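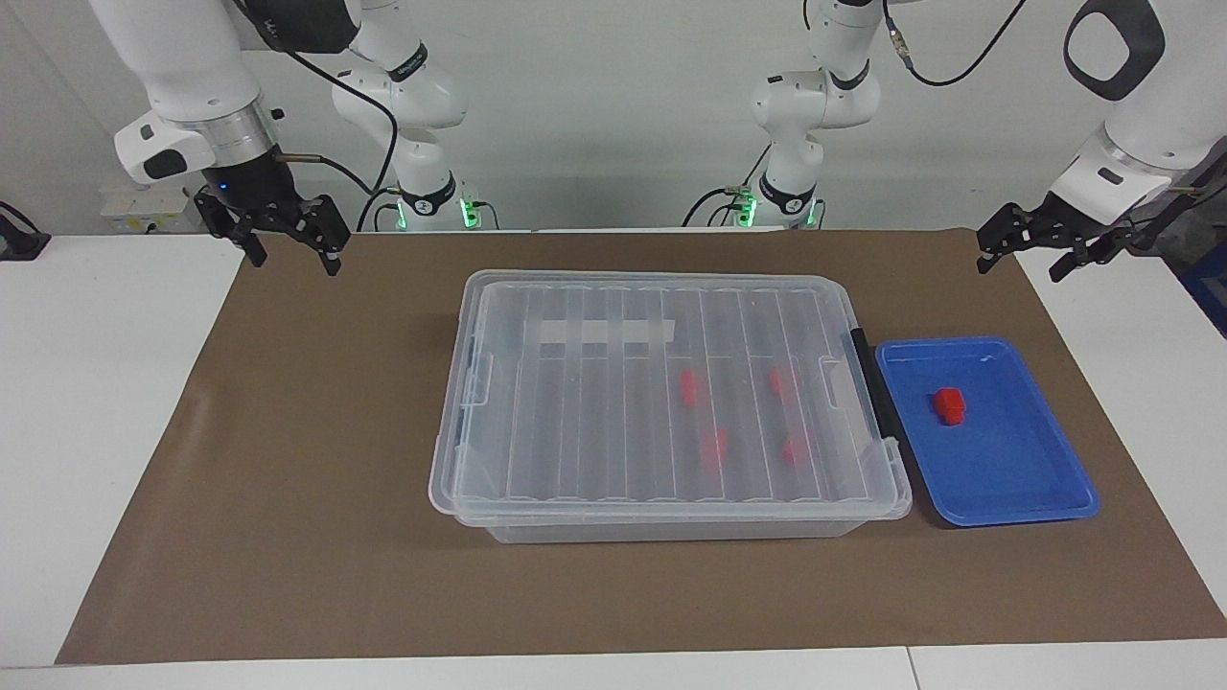

According to the laboratory's head of manipulation testing, the first question visitors ask is which gripper is the best one, and it is a question the group at Batgate no longer tries to answer. The better question, in the view of the laboratory, is which gripper fails in a way that an operator can live with.

The remark came early in a long conversation at the Batgate test facility, where staff have spent the months since January comparing two parallel grippers, one supplied by Broner and the other by Maglaya. Both are two-finger designs, and both are sold for light assembly and sorting. On paper they differ very little. The purpose of the comparison was to determine whether they differ in practice, and whether a controller package from Kundura could run either one without being tuned again each time the hardware was changed.

"We were asked for a recommendation, and we were asked for it quickly," the head of testing said. "We explained that we would need to run the same work many times, on the same table, with the same parts, before we could say anything useful."

The work itself is modest. Small red blocks are moved between a clear storage box and a blue tray by a pair of arms mounted at the back of the table. The box has a lid with raised ridges and a latch at one end, and the lid proved to be the most instructive part of the exercise. Picking up a block, the staff explained, asks little of a modern gripper. Opening and closing a lid asks a good deal more, as one arm has to steady the box while the other finds the edge.

"A block forgives you," said the engineer responsible for the trials. "If the fingers close a little to one side, the block shifts and you still have it. With the lid, if you come in a little high, you slide across the ridges and you have nothing."

Each gripper was put through 600 complete cycles. A cycle was recorded as clean when no person had to touch the table from beginning to end. The Maglaya units passed 400 clean cycles well before the end of their run, and the Broner units did so somewhat later. The laboratory was reluctant to make much of the gap. Most of the difference arose in the first part of the Broner run, when the fingertips supplied with the unit were found to be too smooth for the lid. A softer pad was fitted, and the results of the two products drew closer together.

Asked whether changing the pads in the middle of a comparison was fair to the other supplier, the engineer acknowledged the difficulty. "We discussed it at some length. In the end we reported both sets of figures, before the change and after it, and we left it to the reader. I would have preferred to start the run over. There was not time."

Force control was a second point of interest. The Maglaya gripper closes to a set force and holds it. The Broner gripper closes to a position and reports the force it meets, leaving the decision to the controller. The staff expressed no strong preference, although several of them noted that the second approach made it easier to see what had gone wrong when a grasp failed.

"You read the log and there it is," one technician said. "The force goes up, it drops, and you know that is where the edge of the lid slipped. With the other one, you get a message that the grasp was lost, and you go back to the video."

The Kundura controller received a more cautious assessment. Moving from one gripper to the other took nearly 70 minutes on the first attempt, most of it spent on calibration of the wrist. The supplier has since provided a revised procedure, which the laboratory has not yet timed. Coordination between the arms was considered sound. There were 2 occasions on which the controller stopped both arms over a conflict that the staff could not reproduce, and both have been reported to Kundura.

The head of testing was asked what a smaller workshop, with one table and a limited budget, should take from the results.

"Test with your own box," was the answer. "Whatever container you use every day, put that in front of the arm before you sign anything. A supplier will bring a demonstration part, and the demonstration part will go very well."

The laboratory intends to repeat the lid trials with fixed cameras placed lower — the present angle makes the gap between fingertip and rim difficult to judge — and to add a third gripper if one can be obtained on loan. The full tables, including the Broner figures before and after the change of pads, are available from the Batgate office on written request.

Published September 13, 2020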